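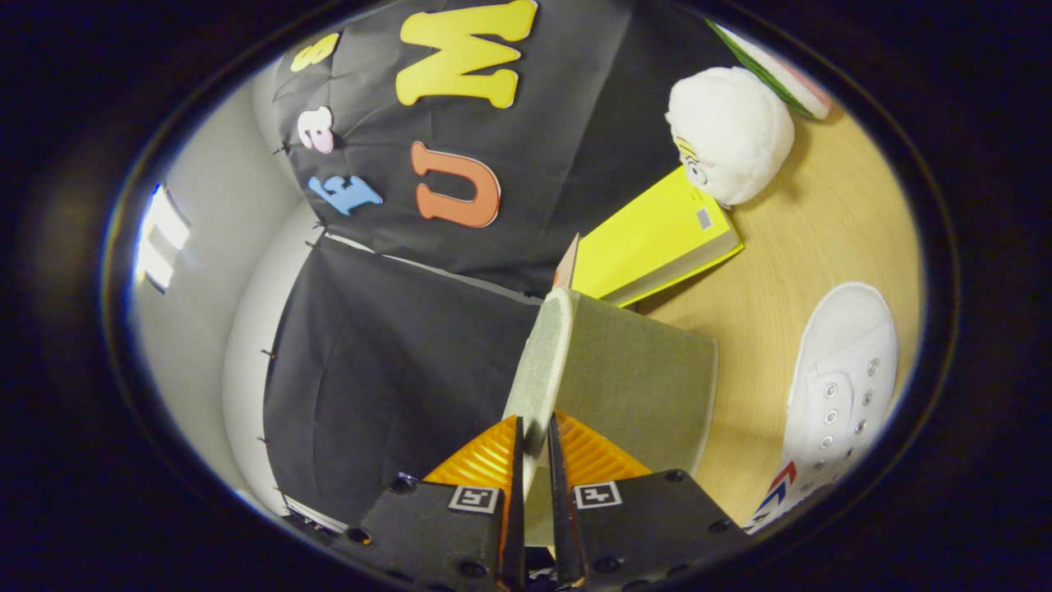 Slide 1. Fabric box, yellow book, plush toy, sneaker. One table.

Leave this up while people sit down. Don't read the title out, they can read.

Start with the sneaker. Ask the room: which bin does a shoe with no laces go in? Wait. Somebody will say "shoes," somebody will say "donate," and one person will say "find the laces first." All three are defensible and that's my problem with the whole sorting business. The systems we get sold assume every object already knows what it is.

Next the plush toy, lying on a book. Under most labeling schemes this is two errors, toy out of place and book out of place. I'd say a soft toy on a yellow book is a pretty ordinary place for a soft toy. Mention the foam letters too, on the black cloth at the back. M, B, e, f, U. Mixed capitals and lowercase, turned sideways. If a family can live with the alphabet like that, they can live without a label maker.

(Pause. Water.)

Slide 2. The Pal method, as advertised

Text only. Be fair here, Poonam is in the audience and she ran the Altetton workshops for them.

Claim: 14 categories cover a household. I tried it at home in January with Adel Chraibi, who is tidier than me and was on their side going in. We logged 1,184 objects over two rooms and a hall closet. Sixty-two wouldn't go into any category without an argument. That sounds like a small number until you remember those are the things sitting on your table right now. The easy ones were never on the table. Forks are in the fork drawer.

Don't get drawn into whether our counting was rigorous. It wasn't. Two people with a notepad.

Slide 3. Boxes

Back to the grayish-green box from the first slide if the clicker lets me. Fabric-covered boxes are what everyone buys first. Kollutow sells a set, so does everyone else. My complaint: you can't see in, so it becomes the place where the arguments get put. Adel's version of this was "a drawer with better manners." I've opened plenty in other people's houses (with permission) and found batteries, a single glove, tax letters.

Poonam's counterpoint, give it properly: for some people, not seeing the stuff is the whole relief. I think she's right about that and wrong that it lasts past spring. Let her answer if she wants to.

Slide 4. What I'd keep

The ten-minute evening pass. Works, costs nothing, was around before Pal.
Books flat if they're in use. Fine.
One box per person, no lid.
Drop the color coding. The Trarkimero group gave it up too, ask them in the break.

Questions. If someone asks about the laces again, I'd put the shoe by the door and buy laces. Clicker goes back to the front desk.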